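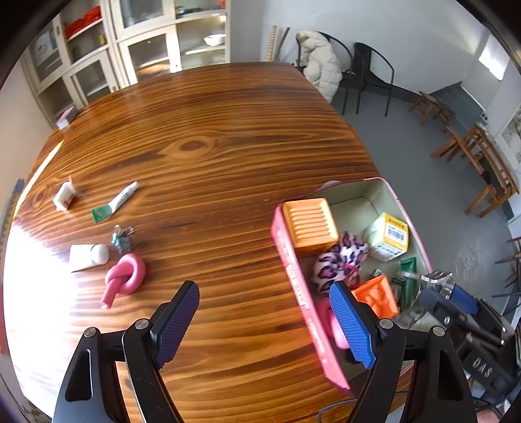
Friday, before lunch. Elvia says a pink box will fix the table. Everything small goes in the box, the box goes on the shelf, and we get to eat like people again. I have my doubts. We bought a basket from Oltside in May for the same reason, and it was full of dead batteries in 12 days.

I asked where the little squeeze tube belongs. In the box. The white bottle? Box. The pink knotted toy? Also box, apparently, although the dog may want a say in that.

Reginald Gallagher came by for his ladder and told us he owns 7 of these things – he can't find his reading glasses in any of them.

I'll give it until next week. The table does look good in the sun, I admit, with that big knot showing. I'd forgotten it had one.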